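**Kitchen hours at Gramville change in July**

The shared kitchen at Gramville will open at 7 a.m. through July, an hour earlier than now. Members asked for the change in the spring survey, which drew 118 replies. Evening hours stay the same – last bookings end at 9 p.m.

Please keep oil and coffee grounds out of the drain. The plumber was called out twice last month, and the second visit closed the kitchen for a full morning.
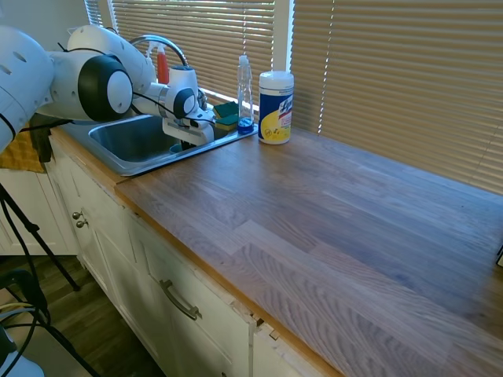

*By Frauke Ackermann*

Butcher-block counters need care too. Wipe up standing water before you leave and use a trivet under hot pans. Osvaldo Marinho will oil the wood in the first week of the month, so bookings stop at noon that day.

The bread class still has 11 places. Jeferson Godoy is teaching it again, and flour is included in the fee. Sign up at the front desk or by replying to this newsletter.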